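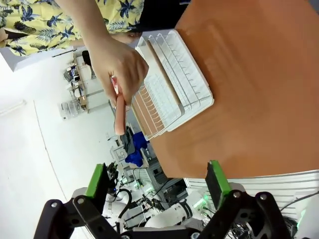

May, 7:40 a.m., kitchen bench

Glaze notes, continued from the page with the coffee on it.

Opened the Cudberg kiln at 6:15 and found the tenmoku test tiles stuck to the shelf again. Two of them came off with a chisel. The third has joined the shelf permanently and I have decided to regard it as a shelf feature. Kiln wash was my own mix, and I left the alumina out, so no letter of complaint will be going to Cudberg.

Lech's celadon came out gray. He says it is a subtle gray. It is the gray of a filing cabinet. He had the damper open too far through the reduction, by his own account "a brick and a bit," and the log for those two hours reads, in full, "going well." Lech, if you read this: numbers, please, even bad ones.

Weighed out the next round before anyone else was up:

Batch 27, same as 26 but with the whiting down and silica up to match.
Batch 28, red iron from the new Stuser bag, everything else untouched.
Batch 29, whatever Haris wrote on the lid. It says either "talc" or "tale."

All batches 200 g dry, sieved twice. The 80 mesh sieve has a tear near the rim which somebody has mended with nail polish. It works fine and the color is nice.

9:10. Haris says talc. He also says the Stuser iron is coarser than the old stuff and will speckle. I held some between my fingers and couldn't tell, which he found very funny. We'll see on the tiles. If it speckles I intend to claim it was on purpose and charge more.

Specific gravity on the big clear bucket was 1.59 this morning, way too thick. Evaporation, plus a lid that has been serving as a tray for brushes. Added water a cup at a time down to 1.46 and dipped three bisque tiles, which dried without crazing. Dae-han wants it at 1.42 for his bowls because he dips slowly. He can take a small bucket of it and thin that. The big one stays put.

11:30. Pugmill is making the noise. Byung-chul took the hopper off and found a wooden rib, mine, missing since March. I said I was glad to have it back. Half of it, anyway. The other half is presumably in somebody's casserole dish.

To do before the next firing:
- Scrape and rewash shelves 1 to 4, with alumina this time
- New cones. The open box is down to cone 6 and crumbs
- Ask Kenta where he put the long tongs
- Relabel the talc
- Damper marks in paint pen on the brickwork, every half inch, so that "a brick and a bit" can be retired

4:50 p.m. Kenta says the tongs are where they always are. They're not. Tiles for 27 and 28 dipped and drying on the top rack, 29 tomorrow. Left the kiln lid cracked with the prop in.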